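May 22, 2025

Second coat of Dollel oil on the table today. The first went on too thick and took 10 hours to stop feeling tacky, so this time I measured out 470 ml for the top and wiped back after 6 minutes. The boards run lengthwise and take the oil unevenly. The tan ones soak it up. The cream ones hardly change, and I had to buff them twice.
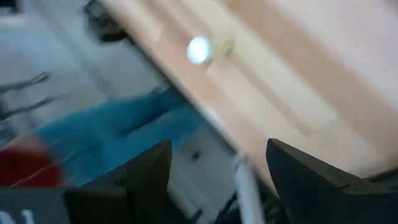
Checked the legs as well. The bolts from the Nokilstead kit had worked a little loose since December, each by less than a quarter turn. Tightened them by hand, then with the short wrench. No thread lock yet. If they move again before summer I will order some from Fankhauser along with the felt pads.

The wobble at the window end remains. I suspect the floor, which dips near the wall. A 2 mm shim fixed it for the desk and should do here. Need to cut one from the offcut in the hall closet.

Sanding between coats: 320 grit, with the grain, light pressure. Vacuumed, then wiped with a dry cloth. Rags laid flat on the balcony rail overnight.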